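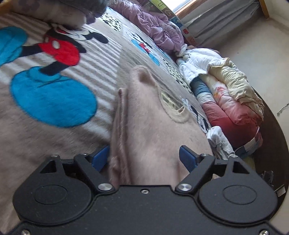

Hand-held gripper, blue finger pads, on soft goods.

Plustari HG Hand-Held Gripper
by Stondetti

Status: in stock, ships from our Mulder warehouse
Add to cart | Add to quote | Download spec sheet

Overview

Two-finger gripper you hold in your hand. Same finger geometry as the Plustari arm-mount version, so what your operator picks up with this one, the arm version has a fair shot at picking up too. Built for people working on laundry, bedding, tidying, light bench work. Soft stuff mostly.

We get one question more than any other so it goes up here. Can a machine do the laundry yet? Short answer, no. Parts of it, yes. Long answer is further down the page, please read it before you order 12 arms and a house.

What's in the box

Gripper body, black
Finger pads, blue, one pair fitted, one pair spare
Grip handle and wrist strap
Hex key
Quick start card (the long manual is a download only)

Specs

Max opening: 90 mm
Pad material: molded silicone
Pad life: 3000 grasps in our fabric test, less on denim and anything with zippers
Linkage: paired arms, synchronized
Part number: 1313
Spare pads: sold in pairs, see Accessories
Warranty: one year, pads not included

Works well on

Plush and fleece. Knitwear. Folded towels. Thick socks. Pads are soft enough that they don't snag a loose knit if you close slow. Close fast and you will pull a thread sooner or later, ask us how we know.

Doesn't work so well on

Thin silky linings. Fitted sheets (grabs fine, then what). Wet cotton, too heavy at the tip. Single sheets of paper. Anything flat and tight against a table, you need an edge or a fold to start from.

So, chores

Where we think things stand as of September, from our own bench and from what customers send back to us.

Picking one item off a pile: good. Not perfect. Two items come up stuck together more often than anyone puts in their demo video.

Moving it to a basket: good.

Folding a towel on a clear table: OK. Slow. A kid beats it.

Folding a sweater on a bed that's got other stuff on it: not there. A person sees a sleeve and knows it's a sleeve.
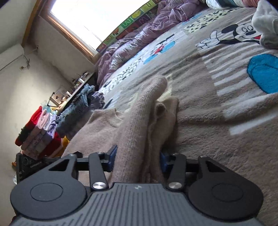
The machine sees a lump of beige and has to work out which end is the cuff, and if the blanket underneath is fuzzy too, and printed all over, it gets harder again. Grabbing is maybe the easy half. Knowing where to grab is the part still being worked on, and no gripper fixes that, ours included.

Putting clothes away in a drawer: we've seen it done. We have not seen it done twice in a row in a room it didn't know.

Shop floor is a bit further along, mostly since the parts are stiff and come in the same way every time. Bagged goods, foam, cable bundles still a pain. If your parts bend, figure on a person standing nearby for a while yet.

Who buys it

University labs. Two or three appliance people. Contract packers who want to know if a job can be automated before they pay for an arm, which we think is the smartest use of it. Take one to the line for a shift, try to do the job with only two fingers. If your best worker can't do it with this in there hand, an arm won't either.

Care

Wipe pads with a damp cloth. Lint builds up behind them, pull them off every 300 grasps or so and brush it out. No solvents. No oil on the pivots, they're sealed and oil ends up on somebodys sweater. Check the screws on the brackets weekly if it's in daily use.

Accessories

Spare blue pads, pair
Ribbed pads, pair (better on denim, leaves marks on velvet)
Hard case
Kalletti wrist mount, for the arm version only. Does NOT fit this one. Please stop ordering it for this one

Questions

Is it motorized? No. Trigger in the handle, your hand does the work.

Left handed? Yes, handle flips, two screws.

Can I use it in the kitchen? Pads are not food rated. So no.

Will it fit the older Plustari arm? No. Fingers swap over, body doesn't.

Do you sell a robot that folds laundry? We do not. If somebody offers you one ask to see it work in your bedroom and not theirs.

Returns

Unused, in the box, 30 days. Used pads can't come back. Email the shop with your order number first, packages with no number on them sit on a shelf til someone figures it out.

Related: Plustari arm-mount gripper | Finger pad selection guide | Stondetti bench stand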